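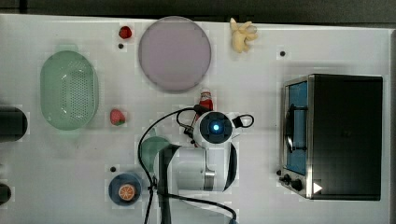
Working Group on Shared Arm Cells – Minutes, September Meeting

Present: Amarachi Adeyemi (chair), Prasetyo Goh, Fitriani Wattimena, Danish Rizvi (minutes)
By phone: Amirul Saragih, from the Festanholm site
Start: 2:00 p.m.

1. Minutes of the previous meeting

Accepted with one correction. Under item 4, "stop category" should read "stop function." Danish to reissue.

2. Actions carried over

2.1 Floor marking at Festanholm is finished. Closed.
2.2 Spare emergency stop buttons have been ordered from Vanags, no delivery date given. Stays open with Amirul.
2.3 Revised training sheet for new operators. Fitriani has circulated a draft. Comments received from Prasetyo only. Stays open until the next meeting.

3. Draft rule 6: tabletop layout

Prasetyo presented the revised text. The earlier version required every object on the table to be listed by name on the cell sheet before power-up. Operators at both sites reported that the list was copied from one session to the next without being checked. The revised text drops the list and asks for three things on the cell sheet: the class of objects in use (toy food, dishes, appliances, other), the heaviest single item, and any item with a door, lid or hinge.

Amirul asked whether toy fruit and plates needed a class of their own. Prasetyo's view was that they could share one, provided that nothing breakable was included. Glass doors are to be entered under the appliance class. Agreed.

Fitriani raised the matter of items placed close to the arm base. An object under the forearm is hard to see from the operator's seat and can be pinned when the arm lowers. The group discussed a fixed keep-out distance and did not settle on one, as the arms in use differ in reach. Wording adopted for now: "No item shall be placed under the arm while it is powered. If an item comes to rest there during a run, the operator shall stop the run before removing it."

Danish noted that "come to rest" may be read as excluding items that are still rolling. Left as drafted.

4. Appliances on the table

4.1 Toaster ovens and similar appliances are to be unplugged for all door and rack tasks. The plug is to be visible to the operator and not only switched off at the strip.

4.2 Force limit for door tasks. Amarachi proposed keeping the present limit of 30 newtons at the gripper. Amirul reported that the doors at Festanholm open below this figure, with one exception, a unit with a stiff spring. He asked for a higher limit for that unit. Not agreed. The unit is to be withdrawn from use or its spring replaced.

4.3 Prasetyo asked that appliances be secured to the table so that a pull on the door does not drag the body. Clamps were thought to add an obstacle for the arm. Non-slip matting to be tried first – results to the next meeting.

5. Cable routing

Fitriani summarized the inspection notes from both sites. Cables looped outside the arm are permitted, but the slack must be checked at the full range of the wrist before the first run of the day. Two notes recorded a loop catching on a table edge. No damage to either cable.

The group agreed the following text for rule 7:

"External cables shall be long enough for the full joint range in use and shall be held to the arm at no fewer than 2 points. Loops shall not reach the table surface in any programmed position. A cable with a cut, flattened or exposed section shall be replaced before the arm is powered."

Amirul asked whether tape counts as a fixing. It does not. Straps or clips only.

6. Status lights

Sornar has asked for a single color code across all cells. Amarachi pointed out that ring light colors are set by the arm makers and do not mean the same thing on every model. Changing them in software is possible on some arms and would invalidate the printed manual. The group preferred a printed card at each cell giving the meaning of each color for the arm installed there. Danish to draft the card.

7. Speed during hand-guided setup

Proposal from Kendico to raise the limit for setup moves to 700 millimeters per second. Rejected. The existing limit remains. Amarachi to reply in writing.

8. Actions

Danish – reissue previous minutes; draft light color card
Amirul – stop buttons; spring unit at Festanholm
Prasetyo – matting trial; clean copy of rules 6 and 7
Fitriani – training sheet, final version
Amarachi – reply to Kendico; inform Sornar of item 6

9. Any other business

None. Meeting closed at 3:40 p.m.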